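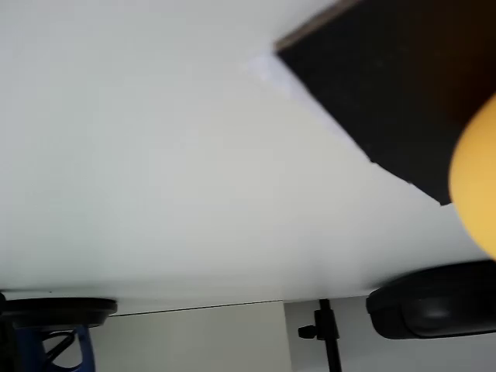

Hulerum publishes its first report on small robot arms and everyday chores

Davier, Nov 6, 2023 - Can a machine tidy up a table yet? The test workshop Hulerum today publishes a report on this question. The short answer is: sometimes, and slowly.

Hulerum gave small table-top arms eight chores from the home and the shop floor, such as clearing toys, sorting screws and putting goods back on a shelf. The arms made 700 attempts in total, and 396 of them were completed without help from a person. The best results came with light objects which stood alone. Folding a tea towel was the weakest chore, and the report does not recommend any arm for it at present.

Size and shape matter less than we expected. More difficult is the last short distance, when the object is so close that a camera sees only one part of it and the edges are no longer clear. 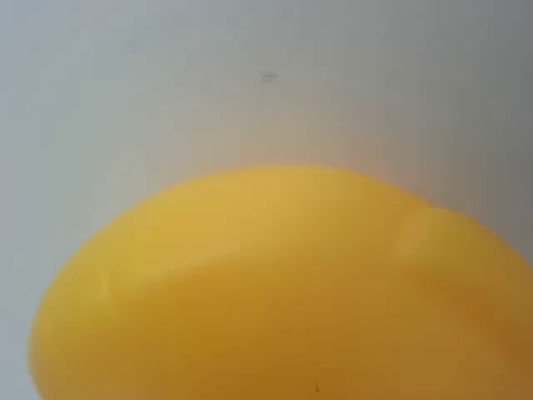 Smooth, shiny and yellow: a rounded surface at very close distance.

The report also compares the time. A person needed less than a minute to clear the test table. The arms needed almost 40 minutes for the same work, including the pauses after a failed grip. For a household this is too long. For a small shop, where the work can be done in the night, it may already be of interest, and our partner Lesard will try this in its stockroom from December.
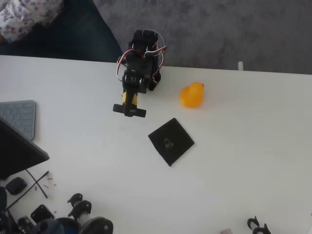
Small robot arm at the far edge of a white table, with a yellow rubber duck and a black square pad.

"We do not want to promise a household helper," says the team at Hulerum. "We want to show which chores are possible today and which are not, so that buyers can decide with open eyes."

The full report, with the results for every chore, can be requested free of charge from the Hulerum office in Davier. A second part, on kitchen work, is in preparation together with Mota.

Press contact: Hulerum, Press Office, Davier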